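ゴミ袋とゴミ箱まわりの小ワザ、まとめて書いておきます

2026年4月6日

前回の「排水口のぬめり」の記事に思ったよりたくさんコメントをいただいて、その中に「ゴミ箱のにおいのほうも書いてほしい」というのがいくつかあったので、今回はゴミ箱の話です。地味ですよね。でも私、ゴミ箱の話ならお茶を飲みながら一時間はいけます(夫には途中で逃げられますが)。

順番はあまり考えずに、思い出したところから書いていきます。

■袋のサイズは「ひとまわり大きめ」で

うちは長いこと、箱にぴったりの袋を買っていました。ぴったりだと見た目はいいんです。でもゴミがたまってくると重みで縁がずり落ちて、気づくと袋が底のほうでくしゃっとなっている。そこにバナナの皮なんかが落ちて、箱の内側にべたっとつくわけです。

ひとまわり大きい袋にして、縁を外側へ10センチくらい折り返す。それだけで落ちにくくなりました。折り返しがぺろんと見えるのが気になる人は、最後に余った分を片側でくるっとねじって、箱と袋のすき間に押し込んでください。輪ゴムをかける手もあります。うちは野菜を束ねてあった太めの輪ゴムを取っておいて使っています。

丸いゴミ箱に四角い袋をかぶせるときは、まず袋の底の角を二つとも内側に折り込んでから広げると、底がきれいに落ち着きます。これを教えてくれたのは義理の姉で、聞いた日に家中のゴミ箱でやりました。楽しかった!

■袋を入れると空気でふくらむ問題

新しい袋をかけたのに、中に空気が残ってぷかーっと浮いてくるやつ。あれ、地味にいらっとしませんか。

袋を一度ばさっと振って開いてから、ひっくり返して箱にかぶせて、そのまま中へ手で押し込んでいくとだいぶましです。靴下を裏返す要領ですね。それでも浮く場合は、縁の一か所を指で持ち上げて空気の逃げ道を作りながら、もう片方の手で底を押します。

ゴミ箱の側面に小さい穴を開けるという方法も見かけますが、うちでは失敗しました。プラスチックの箱にきりで穴を開けようとしたら、ぴしっとひびが入ってしまって。どうしてもやりたい人は、捨ててもいい箱で試してからにしてください。

■替えの袋は底に入れておく、でも全部は入れない

箱の底に替えの袋を置いておく、というのは定番の技だと思います。私もやっています。ただ、以前に袋をパックごと入れていたら、穴のあいた袋から汁がもれて、替えの袋が全滅したことがありました。開けたばかりの50枚入りです。あのときは台所でしばらく立ちつくしました。

それ以来、底に置くのは2枚だけ。たたんで、ジッパーつきの小さい袋に入れてから置いています。残りは引き出しの中で、ティッシュの空き箱に立ててしまっておくと一枚ずつ取れて便利です。箱の側面に「大」「小」と書いておけば、家族も間違えません。うちの家族は書いてあっても間違えますけど。

■においのもとは、まず水気

生ゴミのにおい対策でいちばん効いたのは、道具でも薬でもなく、水を切ることでした。三角コーナーをやめて、まな板の横に新聞紙やチラシを折った箱を置いて、皮やへたはそこへ直行させます。流しに入れないので最初からぬれません。作業が終わったらそのまま包んで捨てるだけ。

お茶がらやコーヒーかすは、ぎゅっとしぼって、平たいお皿に広げて半日くらい置いてから捨てています。夏は虫が来るので、置くなら長居させないこと。肉のトレイや魚のパックは、さっと洗って水気をふいてから分別へ。洗うのが面倒な日もありますよね。そういう日は、せめて汁だけでも古いタオルの切れ端で吸わせておいてください。

魚の骨や内臓は、うちでは収集日の朝まで冷凍庫です。抵抗がある人もいると思うので、中の見えない袋に入れて、冷凍庫の隅に「ゴミ」と書いた専用の箱を作るといいですよ。書かないと、いつか誰かが解凍します。経験者は語る。

■重曹はたっぷりめに、底に

消臭には重曹を使っています。袋の下、箱の底に直接ふってもいいんですが、掃除のときに散らばるので、お茶パックに大さじ3杯ほど入れて口を折り、底に置くのが今のやり方です。交換は月に一度。役目を終えた重曹は、そのまま流しのくすみをこするのに使えます。アルミの鍋には使わないでくださいね、黒ずみます。

前に香りつきの消臭ビーズも試したことがあって、結果は「花の香りのする生ゴミ」でした。香りは足し算すると事故になります。

■ゴミ箱そのものを洗う日

洗うのは年に二回でいいや、と思っていたんですが、去年の6月に急に暑くなって、ふたを開けた瞬間に後悔しました。今は月に一度、天気のいい午前中に洗っています。

手順というほどのものでもないですが、書いておきます。

1 中を空にして、大きなごみや髪の毛をペーパーで取る
2 台所用の中性洗剤とぬるま湯を少し入れて、柄つきのスポンジでぐるっと洗う
3 底の角は古い歯ブラシで
4 すすいで、逆さにして風の通るところへ
5 中まで完全に乾いてから新しい袋をかける

大事なのは5番です。生乾きのまま袋をかけると、袋と箱の間がむっとして、洗う前よりくさくなったりします。

漂白剤を使うときは、換気をして手袋をして、ほかの洗剤、とくに酸性のものとは絶対に混ぜないでください。クエン酸やお酢もだめです。私は心配性なので、漂白の日とクエン酸の日は日にちごと分けています。

■部屋のゴミ箱は「数」より「場所」

居間や寝室のゴミ箱について。うちは一時期、各部屋に二つも三つも置いていたんですが、収集日の朝に集めて回るのが大変で、結局減らしました。

残したのは、人が座る場所から手の届くところにあるものだけです。面白いもので、部屋の隅にあるゴミ箱は使われず、そのかわりテーブルの上にお菓子の袋がたまります。家族に「捨てて」と言うより、箱を50センチ動かすほうが早い。ソファの横に移した日から、飴の包み紙がテーブルで見つかることはほぼなくなりました。

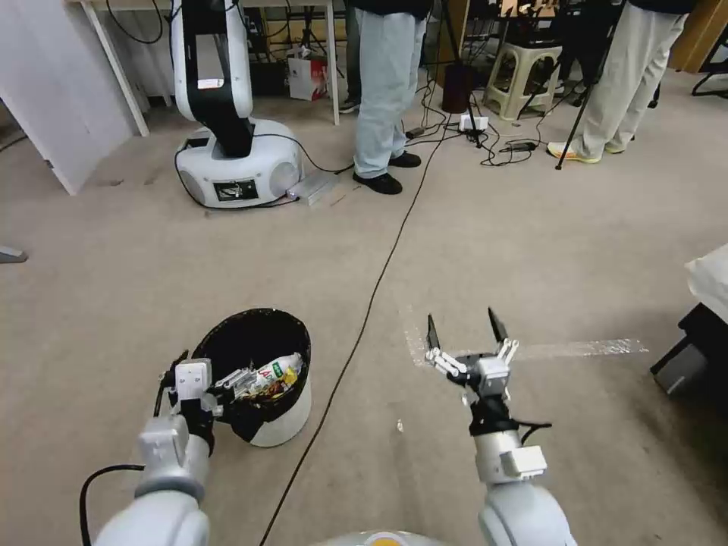

それと、居間のゴミ箱はカーペットの上に置くことが多いと思うんですが、倒れやすいですよね。毛足のある敷物だと、ちょっと足が当たっただけでごろん。底に重しを入れるとずいぶん違います。私は平たい石を洗って乾かしたものを入れていますが、小さめのペットボトルに砂を詰めて寝かせておくのもいいです。水を入れたペットボトルは、うちの場合ふたがゆるんでいて大変なことになったので、おすすめしません。

長く同じ場所に置いておくとカーペットに丸い跡がつくので、掃除機のついでに少しずらしてやってください。ついてしまった跡は、ぬれタオルを固くしぼってのせ、スチームアイロンを浮かせて蒸気をあててから、指や古い歯ブラシで毛を起こします。アイロンを直接押しつけないこと。素材によっては縮むので、先に目立たない端っこで試してからにしてくださいね。

■お菓子の袋がふくらんで戻ってくる件

ぎゅっと丸めて捨てたはずのお菓子の袋が、しばらくするとがさがさ音を立てて広がってくる。あれでゴミ箱がすぐいっぱいになるんですよね。

縦に三つ折りくらいに細長く折って、くるっとひと結びしてから捨ててみてください。かさがびっくりするほど減ります。うちの子はこの結ぶ作業が好きで、しばらくはおやつのたびに得意げに結んでいました。ただ、お住まいの地域でプラスチックを分別回収している場合は、結ぶと中の汚れが見えなくて困ることもあるようなので、そこは地域のルールに合わせてください。

■黒い袋、白い袋、透明の袋

中が見えにくい黒い袋は、洗面所や居間の箱にかけると落ち着いて見えるので好きです。でも、そのまま収集に出せない地域も多いですよね。うちもそうなので、黒い袋は内袋扱いにして、中身だけ指定の袋へあけています。汚れていなければ袋はもう一度使います。せこいと言われようと使います。

破れやすさは、色よりも厚みと素材で決まる気がします。つるつるして伸びるタイプは尖ったものに強く、しゃかしゃか音のするタイプは引っぱりには強いけれど、いったん穴があくと一気に裂けます。竹串や魚の骨を捨てるときは、牛乳パックの切れ端に包んでから。

■コメントでいただいた質問から

Anel Mthembuさんから「ふたつきとふたなし、どちらがいいですか」とのこと。私は、台所はふたつき、ほかの部屋はふたなしです。紙くずしか入らない場所にふたがあると、開けるのが面倒で、ふたの上にゴミがのります。うちだけでしょうか。

Cillian Ó Dubhghaillさんからは「コバエ対策を」。まずは上に書いた水切りと、果物の皮をむき出しで捨てないこと。それでも出るときは、小さな器にお酢とめんつゆを少しずつ入れ、食器用洗剤を2滴たらして、ゴミ箱のそばに置いてみてください。毎日取りかえるのがこつです。倒すとにおいがすごいので、猫や小さい子のいるおうちは高いところにどうぞ。

Ntombi Mkhizeさんの「ペダル式のペダルがきしむ」は、うちもまったく同じ状態です。軸のところのほこりを綿棒で取って、シリコンスプレーをほんの少し吹いたら二週間ほど静かでした。そのあとまた鳴いています。直し方をご存じの方、コメント欄で教えてください。

次回は冷蔵庫の野菜室の底にたまる、あの玉ねぎの薄皮の話を書くつもりです。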